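Against the good towel

08/12/2018

Quick one this week, or it was meant to be quick. I've got a train at twenty past and a bag half packed, so forgive the state of it.

My case is this. Keeping things for best is a bad habit and we should stop teaching it to children. That's it. Everything below is me shouting at my own airing cupboard.

It started with my aunt's flat in Brindstead, which we cleared in June. Three of us, two days, one van. Linen mostly. Tablecloths still creased along the folds from the shop. Pillowcases with the ribbon round them. A dressing gown with the pins in the collar. And towels, towels, towels. She dried herself for thirty years on things you could read a newspaper through, and in the cupboard outside the bathroom door there was a stack up to my chest that had never met water.

She wasn't poor, by the end. She wasn't mean either, she'd have given you any of it. She just couldn't give it to herself. Best was for visitors and the visitors, when they came, got told to use the blue one on the hook.

I know what the answer to this is because I've had it from everyone I've mentioned it to. They grew up with nothing. You looked after things. You didn't know when you'd get another. All true! I'm not having a go at anyone who counted coupons. But my aunt bought half that cupboard in the nineties, on a decent pension, in the sales. The fear had gone and the cupboard stayed. And I've got one too, and I've never gone short of a towel in my life.

What's in mine, since you ask. A bottle of bath oil from Jolletti, present, gone orange. Two candles I've decided are too nice to set fire to. A set of Prondar glasses, six, in the box, while I drink out of a jam jar and a mug from a building society that doesn't exist any more. A notebook that cost £8.40 which I can't write in untill I have a thought good enough. I've had it four years.

That notebook is the one that bothers me. You can laugh about glasses. But I've spent four years quietly telling myself that nothing I've come up with is worth a page of it, and who is that helping? Not the notebook.

I put this to Dilruba Haque, who I've known since college and who disagrees with me about everything on principle. She said I'd got it backwards. Best things make best days. If you have the gold plates out on a wet night with beans, then at Eid what have you got, you've got the bean plates. Her mother had one set which came down twice a year and the children weren't to breathe near it, and she says she can still feel the weight of it in her hands, and the smell of the paper it was wrapped in, and nothing she's bought since has come close.

Fine. I give her that. I'll give her quite a lot of it in fact. There's a difference between a thing that comes out twice a year and a thing that never comes out. Dilruba's mother's plates were used. They had a job. They had a day. If you can tell me the date your good tablecloth goes on the table, keep it folded, you and I have no quarrel.

It's the ones with no date. "One day." "When we've decorated." "When they come over." When who comes over? My sister has been saving a throw for the new sofa since the sofa before last.

And the money argument doesn't hold up either, the one about looking after things so they last. Stuff doesn't keep. Elastic perishes in the drawer, I've pulled on a pair of brand new tights and had them come down round my knees in the post office. Rubber goes sticky. Perfume turns. Wool feeds moths whether you've worn it or not and the moths don't care what you paid. Out of my aunt's cupboard we reckoned up 195 separate pieces (my cousin made a list, she's a list person) and 84 of them were no good to anyone. Yellow down the folds, spotted, split when you shook them. Never used and worn out. I don't know a sadder sentence about a sheet.

The charity shop took the rest. I kept two tablecloths and some towels and I felt like a burglar.

Now I'd better deal with the other lot, because somebody always writes in. No, I'm not telling you to buy more. The people who say "treat yourself" are generally stood next to a till. Using what you've got is the opposite of that, it's the cheapest luxury going. I've not bought a glass or a candle or a towel since June and I'm living like a duchess. A duchess with a jam jar, ok, I'm still working up to the Prondars.

Renata Michalski ran a guest house for years, and she told me the thing that changed my mind, or made it up anyway. She used to keep a room back. The nice one, front of the house, proper bedspread. In case somebody special rang. 100 quid a night she could have had for it and it stood there with the curtains shut in the middle of summer while people slept in the box room over the kitchen. Then one winter the boiler packed in on the other side, and she had to put a lorry driver in it, Piątek his name was, and he was so pleased with that bedspread that he sent her a card at Christmas. Every Christmas, for as long as she had the place. She said she never kept it back again. She said she worked out later how many nights it had stood shut and it was 800 and something and she went and sat down on the stairs. 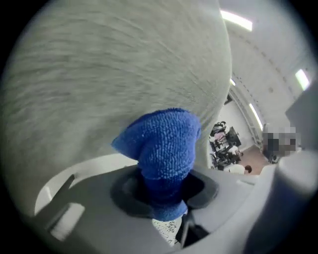 I think about those stairs. It's not the cash, though it's a fair bit of cash. It's that the special person was every single one of them and she'd been turning them away at the door.

Where do children come into this. Well, they learn it off us. My nephew got a tin of pencils for his birthday, the good sort, lovely fat colours, and before he'd got the lid off three grown ups had told him to be careful with them and save them for a proper drawing. He's six. What's a proper drawing when you're six? He put the lid back on. He went off and used a biro. I was one of the three by the way, it came straight out of my mouth in my aunt's voice.

So I got down on the carpet and sharpened the red one and we did a bus. Not a good bus. Used a fair bit of red. He pressed so hard the point snapped and he looked up at me to see if he was in trouble, and I'd like to have that look never happen again to anyone over a pencil.

What I'd say to him, and it's what I'm saying to you, is break a few. Chip the plate. Get wine on the cloth, there's a cloth with wine on it at my other aunt's and we can all tell you who did it and what he was laughing at. The ones in the ribbon haven't got anybody in them at all.

Dilruba will say that's sentimental. She's read this already and she has said it. She also says that my towels are a disgrace and she'd noticed for years, which, thanks.

I'm taking one of my aunt's with me tonight. Big thick thing, sort of mustard, still stiff. They don't dry you very well the first few times if I'm being fair to her, you have to wash them and wash them. The notebook's in the bag as well and I've written the train times on page one so there's no going back now.

Letters about gold plates to the usual address. I'll be back after the new year, got to run.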